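Upstairs room at Sudis opens its door again

The upstairs room at Sudis, on Ocampo Street, is open again after a winter spent under dust sheets, and anybody who remembers it as the place where the old chairs went to be forgotten is in for a very pleasant surprise. The stack of broken chairs has gone, the carpet has gone (few tears were shed over the carpet), and there is a wooden floor in a good warm brown with white walls to go with it. The doors opened in February at ten in the morning, and by half past the kettle had already been filled twice.

The work cost 3000 pounds, of which 2000 came from the Breltero neighbourhood fund and the rest from the summer fair, the plant sale and a very long run of Saturday-style breakfasts that I for one enjoyed enormously and would happily see return. Most of the money went on the floor. The paint was a bargain, the walls took three coats, and the tables came from Zostgate, the office furniture people on the ring road, who were closing a showroom and let them go for 400 the lot, delivered and carried up the stairs.

They are plain white tables, nice and square, and they have filled up with bits and pieces in no time, as tables will. A mug at the far side by the wall, a glass in the middle, a little cartoon figure in a white cap keeping an eye on things from the left, and a phone over at the right-hand edge. It already feels lived in, and I mean that as high praise.
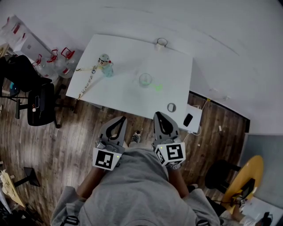
Theresia Leitner

I asked people what they thought of it all as they came up, and the floor was mentioned far more often than anything else. One lady who used to come to the sewing afternoons told me she had always assumed there were nice boards under that carpet and had said so for years, and she was delighted to hear that she had been right. They were sanded and oiled over a fortnight, with all the windows open, in weather that did not really suit it. Two boards near the door had to be replaced and you can find them if you look, as they are a shade lighter, though I am told they will catch up with their neighbours in time.

The other great subject was cups. A call went out before the opening for spare mugs and glasses to stock the cupboard on the landing, and 86 arrived, which is a good many more than the cupboard holds! The overflow is in two crates under the stairs, and if you gave something you have since begun to miss, do come and rummage. No questions will be asked. We would still be glad of teaspoons, a decent bread knife and a tray with handles, if you have one going spare.

As for how the room is to be run, it is much as before, only tidier, or so we hope. Mornings are for anyone who would like a table to work or make things at. Afternoons can be booked at the desk downstairs, and evenings are kept for the regular groups, with the sewing circle and the model makers both back in their old slots. Drinks are welcome at the tables and hot food is not, on account of the floor, and whatever you bring up with you should go home with you again at the end.

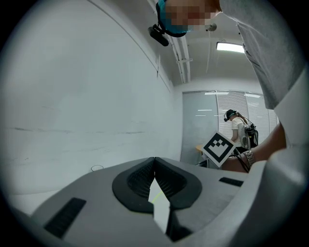
By Theresia Leitner, with Dexter Umali

Dexter, who looked after the painting and has opinions about skirting boards, would like it known that the job is not quite finished. There is a shelf to go up on the landing, the blind for the back window is still on order, and the door sticks a little on damp days and wants planing. He is also keen to find a home for the last few of the old chairs, which are sound enough if you are handy with glue and a clamp. They can be seen in the yard behind the building and are free to whoever will take them away.

A second coat of oil is planned for the floor before the summer, and the room will be closed for a few days while it dries. Notice will be pinned up by the front door in good time, and the groups affected will be offered the small room on the ground floor, where the heating is better and the view, I am afraid, is of the bins.

The upstairs room is open from ten in the morning until nine at night. Bookings are taken at the desk until four.

Contact us | © Sudis, Ocampo Street, Breltero | Back to top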